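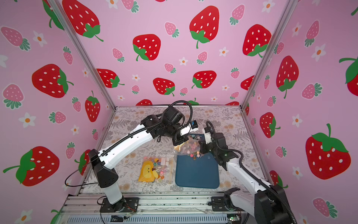 Figure 5. Mixed-piece craft kit in clear bags on the patterned table. One bag is held above the teal mat, with some of its small pieces on the mat; a second bag, with the pear-shaped piece, lies to the left.

4.2 Does the bag matter?

The claim we set out to check is a common one in the trade literature on children's craft kits: that clear packaging makes a kit easier to sort, to store and to put back together, because the contents can be seen before the bag is opened. Frimpong repeats it in the product guidance that comes with its kits, and the Tritcombe report treats it as settled. Neither gives a test. We found the claim plausible for kits with a few large parts and much less so for the kind shown in Figure 5, where the pieces are small, brightly colored and many.

Seeing a piece and being able to name it are different matters. In the bag on the left, the yellow pear with its brown stem and two dots for eyes can be picked out at once, and so can the bundle of thin wooden sticks. The white rectangular tiles take little more effort. The beads are another story. Raters who were shown closed bags of beads agreed that there were beads and agreed on little else. The same raters were nearly always right about the single cartoon piece, which suggests to us that earlier praise for clear bags rests on whatever item in the kit happens to have a face.

Our inventory came to 1,570 pieces over 18 kits, after 14 loose items that could not be matched to any kit were set aside. Afia Tetteh and Stamatia Chrysikopoulos sorted the full set separately, without seeing each other's sheets. Most of their disagreements were over color, and most of those were over pink and orange under warm light. We mention this since the Grosora color chart, which both of them used, is often described as reliable. For pieces this small we did not find it so.

The work surface deserves more doubt than it usually gets. Past studies describe the table as "plain" or do not describe it. Ours was printed with gray ferns and leaves and pale orange flowers, and the walls behind it had pink strawberries on them, a setting closer to the homes where such kits are used. A small orange piece lying on an orange flower is easy to miss. The dark teal mat helped, and pieces in pink, yellow, orange and green all stood out against it. We would not credit the mat with more than that. It has rounded corners and covers only the middle of the table, and a piece that ends up past its edge is back among the flowers.

Spills are the other weak point in the case for bags. A soft bag has no floor of its own, so the opening moves whenever the bag does, and the contents shift toward whichever corner is lowest. The Stisau method asks the sorter to empty the bag in one motion and count from the pile. We tried this and gave it up. Small pieces scatter, and the time saved in pouring is spent again in gathering. Taking out the larger parts first was slower on paper, but it left fewer pieces to chase. Whether it is better for a child at a kitchen table we cannot say — we did not test children, and neither, so far as we can tell, did anyone who recommends the one-motion method.

Two limits should be stated. All the bags in our set were clear, so we have no direct comparison with boxes or cloth pouches. Nor did we control how tightly each kit was packed, and a crowded bag hides its own middle no matter how clear the plastic is. Section 4.3 takes up the second of these with the repacked kits.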